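7 min read

July, after supper

My back is sore from standing at a whiteboard all day doing something a four-year-old does better. Lihua Shi put me on the zero. It is the first figure on the Furkon list and supposed to be the easy one. You hold the leader handles, the arm follows you, everything gets recorded, and when you have enough recordings the thing is meant to know how to write a zero by itself. I said "meant to" out loud this morning and got a look from Lihua.

I had a bad start. The handles have a lag that I can feel and Zhenhua Jiang says he can't. When I write with my own hand I don't think about where the tip is. Through the handles I think about nothing else, and I still press too hard, or I don't reach the board and I draw a very nice zero in the air. The air ones get thrown out. Nobody has told me where the line is between a bad one we throw out and a bad one we keep for variety, and when I asked I got two answers.
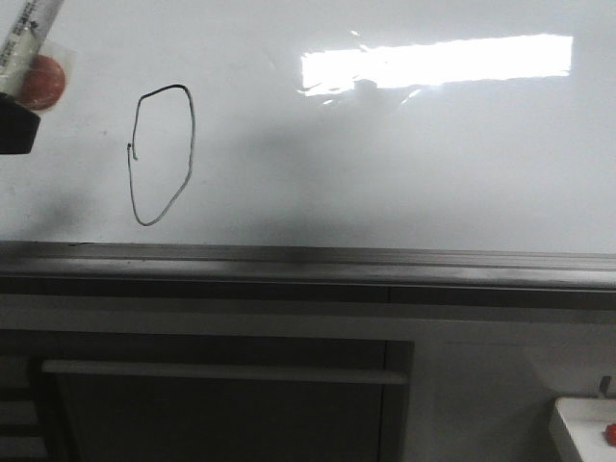
My quarrel with the whole business is about what gets taught. I am supposed to be showing the arm how to write, and what I am showing it is how I write when I'm using somebody else's elbow. Look at the loop I left on the board: flat on top, bulging on the right, coming down to a point like a guitar pick, with a tick on the left where the stroke starts and ends and a gap I didn't close. My zeros on a grocery list don't look like that. If the arm learns from me it learns that hook, and then in the fall someone will write in a report that the policy has a "tendency to overshoot at closure," when it's my tendency, and mostly the lag's.

I told Anqi Lu this over lunch. She has the patience for it and I don't. She said every set of demonstrations has somebody's bad habits in it and the cure is more people. So that's the plan, more people with more hooks. The target on the sheet is 1000 episodes for the digits. I did 349 by the end of today counting the throwaways, which Lihua does not count, so I don't know what number I'm really at.

Things I want to remember before tomorrow, because I won't:

The arm has to be homed after every break or it jerks when you take hold. I forgot after lunch and it scared me.

Press the pedal, then wait for the beep, then move. I was moving on the pedal and cutting off the front of every stroke.

Don't erase with my sleeve. Zhenhua was right about that one. It leaves a gray haze.

Ask about the overhead light. It sits on the board as a long white bar, and when my head is where I want it I'm looking straight into it.
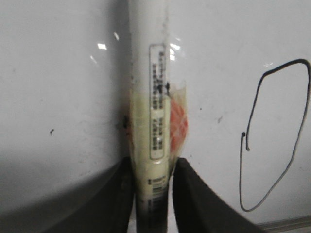
I had a go at finding out what the grip force is supposed to be and got nowhere. The setup notes say "firm." Firm for what? Lihua says the arm doesn't need to know, it needs to see it done, and the number will take care of itself. That's the kind of sentence I've been hearing since I came over from Sundollow, and there it was about folding towels. We did towels for a whole winter. We got a machine that could fold one towel, in one color, if you set it down right. I was at the demo and I clapped with the rest of them.

I'm not against it. I should write that down too, since I'm tired and it will read as if I am. Around three there was a run of 10 where I stopped fighting the handles and it went along nicely, the arm and me, and I could feel why people stay in this work. Then the eleventh went sideways off nothing I did.

What I don't believe is the jump. They talk as if once it has the zero it has the idea of writing. I think it'll have the zero, at that height, on that board, in that light. Move the board over a foot and I'd bet my lunch it writes on nothing. I said so at the four o'clock meeting. I may have said it twice.

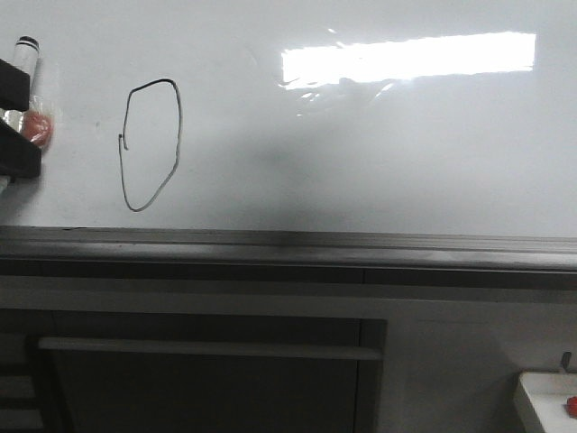
Inese Ramanauskas wouldn't let that go by. She said I was judging the thing by its first day and that I'd have said the same about any apprentice. She ran the cup-stacking set at Gomel, and according to her it was hopeless until somewhere past the middle and then one afternoon it was fine, and they never worked out which recordings did it. I asked if they had moved the table afterward to check. She said no, the table was bolted down. Well! Vinh Vũ laughed and she didn't, and I felt bad about it on the bus.

She did have one point I can't get rid of. She said I keep trying to make every zero the same, and the arm can't learn what's allowed to change if I never change anything. Start from a different spot. Come in from the other side. Miss a little and fix it, and leave the fixing in. I've been deleting the fixes all day. I thought they were the garbage. If she's right then I spent the morning throwing out the useful part, and I'd like it if somebody had said so at nine o'clock instead of at four.

Though I notice it's also very convenient. By that reasoning there's no such thing as a bad demonstration, and no way for me to be told I'm doing it wrong, and no way to know if it's working until it's all in and paid for.

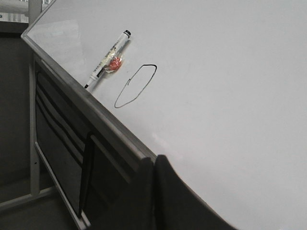 Tomorrow I'm going to try it her way for the first 30 and see if Lihua objects. Start low on the left, start at the top, one or two going around the wrong way like my brother does. I'll mark them in the log so that if the whole thing learns to write backward we'll know who to blame.

Also want to ask whether anyone has a date for letting it try one alone. Zhenhua says when the data's in. Anqi says we could try any evening we like, there's no rule, it's only that nobody wants to be there. I would. I'd like to see how bad it is before I put in another week, and if I'm wrong I'd like to know that early too.

Ice on the back, then bed. Bring the other shoes. Call Mom about the car, she has the title somewhere.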